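Project report, Vehicle Systems course, 26 November 2023
Tiina Jääskeläinen and Chibuzor Okafor

## Range loss in an electric delivery van

We wanted to know how much of a van's range goes to cabin heating on short delivery routes. The van was a Balness, on loan from Pelkonen, a local parcel firm that has used it since July. It has a heat pump and a resistance heater, and the driver can't choose between them.

We had 23 days of trip logs covering 2,326 miles. Each log gives distance, outside temperature, battery level at the start and end, and how many times the doors were opened.

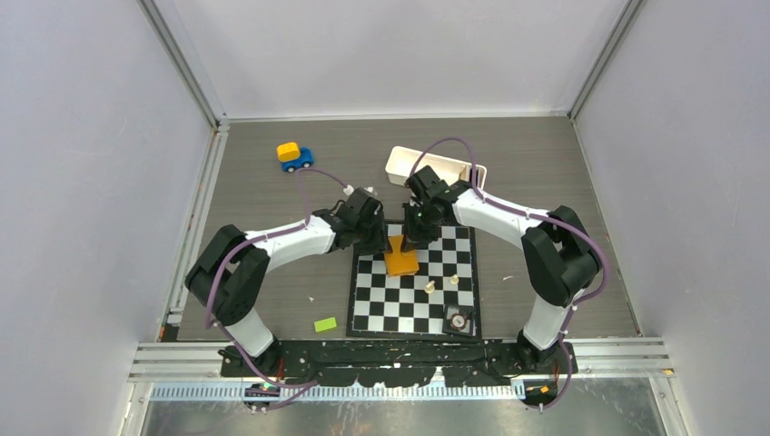 Trips shorter than six miles were left out at first, but that removed most of the city-center work, so we put them back in and treated them as a separate group. Battery level is only logged in whole percent. On a very short trip the rounding can be larger than the energy used — we joined back-to-back short trips into one before working out consumption.

## Results

On cold mornings the van used 16 percent more energy per mile than on mild ones. Most of the difference came in the first part of the route, while the cabin was warming up. Routes with many stops were worse, and door openings explained more of this than speed did.

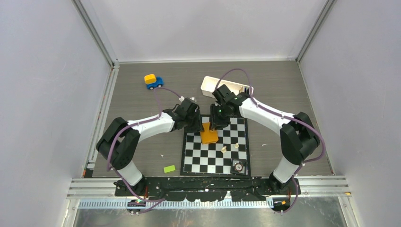

Preheating while plugged in helped on long routes. On routes with many stops we couldn't find a clear effect. Chibuzor thinks the heat is lost at the first few deliveries, but the logs don't record cabin temperature, so we can't check it.

## Problems

Two drivers shared the van and set the heater differently. We didn't ask for the driver schedule until the logs were already cleaned, and matching them up took longer than the analysis. Tire pressure was not recorded at all.

## Next steps

- Add a cabin temperature sensor
- Log which driver is on each route
- Repeat with the seat heater on and the cabin set lower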